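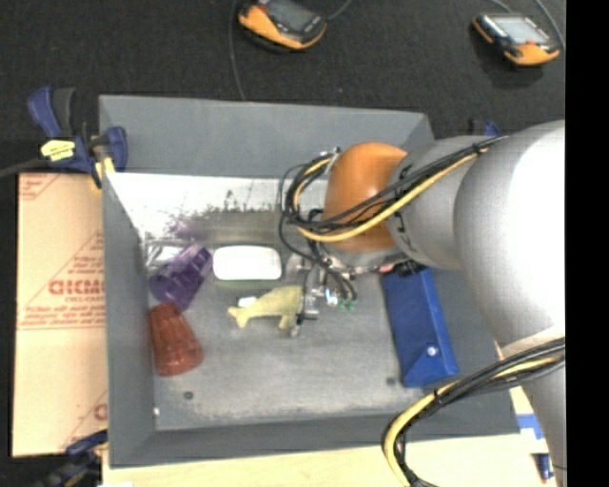
Bin 2, side camera, mixed set. Gripper down next to the yellow-green animal.

Wed 16 May

Goal for the day was 385 pick attempts in the gray bin with the mixed set. Got 385. Whether they are 385 attempts anyone would want to learn from is a separate matter, see below.

Setup same as the last session except for the lights, which I did not touch and which moved anyway. There is a blown-out patch on the bin floor near the far wall and the top of the white rounded thing has gone completely featureless. As far as the side view is concerned we are teaching Zerkine to pick up a small piece of the sun. I dropped the exposure one notch at the lunch break and lost the dark stuff under the wrist, so I put it back. Proper fix is a diffuser. I wrote "proper fix is a diffuser" in August as well.

Object set: purple ribbed cup, reddish-brown ribbed cup, yellow-green animal, long blue box-like thing with the white button, white rounded thing, shiny thing, one or two small extras. Nobody has ever agreed what the animal is. The label file has it as "lizard", "fish" and "dino" depending on who was typing, and the training script believes these are three animals. Merged them to "animal" this morning. If your old runs stop loading, that was me.

Routine, for whoever takes the next block:

Dump the set from the tub, do not place by hand. We all place by hand when we think we're dumping. Mine come out suspiciously tidy, one object per patch of floor, like a shop window. If it looks nice, stir it.

Run 45 attempts, then stir. The arm does its own shuffling when it misses, so 45 is plenty, and after that the cups migrate to the left wall and stay there.

Press the marker key on every attempt, failures too. Failures especially. The last block from the Uken rig arrived with a 97-something success rate and it took me an afternoon to find out that the operator had been "cleaning up" the misses. Very thoughtful. Useless.

Check the clamps between blocks. The one at the far left corner had worked loose enough that the bin could rock. It is tight now. I'd guess the first couple of blocks have the bin a few millimeters off from where the calibration thinks it is. Flagged in the log, not thrown out. The policy will have to live in a world with loose clamps like the rest of us.

Notes on the picks themselves

Cups on their sides are still the best thing in the bin if the narrow end is clear, and the worst if it's against a wall. The gripper comes down at the wall, thinks better of it, and closes on air with great confidence. Hao's scoring calls this a "near success". I call it a miss and have been marking it as one. We should settle this before somebody averages the two.

Animal: body grasps fine, tail grasps bad. It picks up by the tail, swings, and lets go on the way over. The drop happens above the bin, so the animal lands back in and the auto-labeler, which only looks at whether the fingers closed, writes it down as a pick. I corrected these by hand up to the third block and then my patience ran out. Blocks four on need a second pass with the side view, where the fall is easy to spot.

Blue box: the gripper likes to go for the end with the button. No idea why. My theory is contrast, a small white dot on a big blue surface, and it has decided that dots are handles. Would be worth a block with the thing turned over so the button is hidden. Not today.

White rounded thing: see sun, above. Tried it 2 times with the room blinds down and it looked much more like an object. Also then everything else looked like mud.

Occlusion. The side camera loses a good part of the right wall behind the arm whenever the arm is down, and with the wrist over the blue box you only get the lower end of it. I know we all know this. I'm writing it down since the Ukton annotation sheet still asks for a full outline of every object "including the hidden portion", and the outlines that come back are works of imagination. Suggest we ask for the visible part only and add a tick box for "partly hidden".

Cables. The bundle hangs over the near right corner when the arm reaches in, and it does turn up in the side view. If the model learns that a yellow cable in the corner means a grasp is coming, it will do beautifully here and nowhere else. I'd like to re-route it higher before the next big collection. Changing it halfway through a set would be worse than leaving it, so it stays until we hit 1000 in this bin.

The handhelds are still on the carpet behind the bin, in view. Same argument applies. They've been part of the background in this set long enough to have seniority. Do not move them mid-set, do not "just borrow" one. Same goes for the flat cardboard with the red printing on the left.

Bin floor is getting scuffed. Not a problem for picking. Possibly a problem for the background subtraction, which has started reporting a small object near the front that is a dark spot on the floor. It has been proposed as a grasp target several times and the arm has, to its credit, gone and tried. Marked all of those as failures, comment "spot". Tempted to mark them as philosophy.

To do
- diffuser
- second pass on tail drops, block four on
- ask about near success vs. miss, get an answer in writing
- visible-part-only outlines, tick box
- block with the blue box flipped
- wipe the bin and see which spots are dirt
- order more cups, other colors, the network now knows purple personally

Data copied to the shared drive, folder is today's date plus "mixed_b". There is also a "mixed_a". It's empty, ignore it, I can't delete it and don't know who can.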